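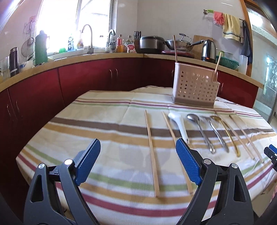
Kittipong Khunthong
Member, data collection

Chopsticks into the holder - how many demos, and do I reset the table the same way each time?

Doing a utensil sorting task with the hand-held grippers, home kitchen, striped tablecloth. Chopsticks, rice paddle, spoons, fork, all go in the beige holder. Have 73 good episodes so far. Trained on those and the policy does fine on the paddle but goes for thin air next to the chopsticks. Do I just record more or is my layout the problem? I always lay them in a row, same order. Window is bright in the daytime too, dont know if that matters.

Neltska
Layout, mostly. Same row every time and it learns the row. Shuffle the order, turn some pieces sideways, move the holder left and right. Also start some episodes with chopsticks already standing in the holder and some with it empty, otherwise it gets confused halfway thru the task. I'd go to 200 before judging anything. Mine was useless at 90 back in October and I nearly quit.

Chopsticks are thin so slow down on the approach. Fingers wide open, pause above, close. If you fumble a grasp keep the episode - as long as you recover and finish. Drop the ones where you give up.

For the window, record a few batches in the evening with the kitchen light on. Don't mix up the folders, label them day / evening.

Bullora
just get more data

Cleltia
Agree with Neltska on shuffling. One more thing, check your gripper width calibration. Mine was off by 6 mm and a spoon handle hid it completly, chopsticks didn't. Redo it before the next batch, then replay one old episode and see if the fingers close where they should.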